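# Rillton Wall Finishes

A small collection of notes and measurements on decorative plaster and render, gathered from houses, halls and shops in Rillton, Rosville and Metthorpe. It is meant for people who repair old walls, or who want to copy an old finish on a new one.

## What is in it

The collection has 80 entries. Each entry covers one wall, or one clearly separate part of a wall, and is stored as a row in `walls.csv`. Longer remarks are kept as text files in `notes/`, named by entry number.

Columns in `walls.csv`:

- `entry` - number, never reused
- `town` - Rillton, Rosville or Metthorpe
- `setting` - inside, outside or porch
- `base` - lime, gypsum, cement or unknown
- `finish` - smooth, combed, stippled, pebbled, pressed or mixed
- `depth_mm` - height of the relief above the flat ground
- `colour` - plain words, no paint codes
- `condition` - 1 (sound) to 4 (coming away)
- `repaired` - yes, no or unsure

An empty cell means the thing was not checked. It does not mean the answer is no.

## How the entries were made

Relief depth was taken with a plain depth gauge at three spots on each wall and the middle value written down. On outside walls the lowest strip was left out, as splashing wears it down faster than the rest.

The base was judged by eye and with a scratch test in a hidden place. Where the owner did not want the wall scratched, the base is given as unknown. There are 23 of these, mostly in Metthorpe, where many of the walls are in rented shops.

Colours were written down in daylight. Early entries used words such as "stone" and "biscuit", which turned out to mean different things on different days. Those have been changed to simpler words, and the old wording is kept in the notes files.

## Pressed and pebbled finishes

These two are easy to mix up. In this collection, pebbled means separate pieces set into the wet coat. Pressed means the shapes were made in the coat itself with a stamp or mould. Painted walls are the hardest to sort, and some may be in the wrong group.

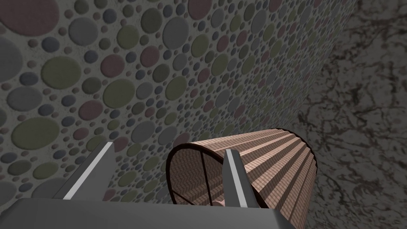 Depth on this sort of wall is measured from the flat ground to the top of the relief, avoiding the edge, where the gauge tends to slip. If sizes vary a great deal, measure a middling one. Cleaning should be done with a soft brush before any water is used, and loose parts should be marked with chalk first.

## Known problems

- Rosville is thin. Most of its entries come from the Fraser estate, where the houses were all finished in much the same way.
- `repaired` depends on what owners remembered.
- Entries 45 and up used a newer gauge. Readings before that can be up to 1 mm too high.
- Ceilings are not covered.

## Using the files

The CSV is saved as UTF-8 with commas and a header row. Open it in any spreadsheet program, but set `entry` to text or the leading zeros will be lost.

You may copy and change the files for any purpose. Please keep the collection name with them. Owners' addresses were removed before release and will not be given out on request.

Corrections are merged each May.

Related

Rillton Roof Tiles
Metthorpe Shopfront Notes
Lime Mixes for Outside Walls
Fraser Estate Doors and Porches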